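Poetry & Literature > Poets and anniversaries > Reading events

Planning a reading for a poet's anniversary, where do I start?

Our town library in Ralwood has asked me to put together an evening for the anniversary of a Persian poet's death, and I'm thrilled! I've loved Hafez since I was a girl, but I have never run anything like this. Should the poems be read in the original first, or in English? And how long is too long? We have the room for 2 hours and over 128 people have signed up already.

Firouzeh Ahmadpour
2022-10-14

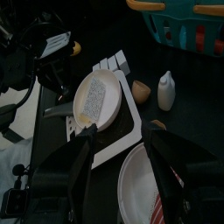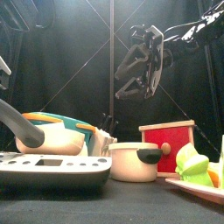 Kourosh Salehi

Oh, do the original first, always! Even people who don't know a word of Persian will hear the rhyme coming back around, and then the English lands on ears that are already awake. We did it that way in Elport in July and I'm still getting mail about it. Keep it to six poems - short ones, ghazals are perfect - and leave plenty of quiet between them. Two hours is fine if you stop for tea in the middle. Print both versions side by side on one sheet, in large type, and name the translator under every poem (people will want to go and find the book). Ask your readers to practice out loud together at least once. And if someone in the crowd wants to recite from memory at the end, let them! That was the best part of our whole evening.

Plaveris

English first imo, otherwise half the room gets lost. Also check the microphone before people come in.

Turcotte

Check whether the translation is still under copyright before you print that many sheets. The old ones are usually fine, newer ones you should write to the publisher.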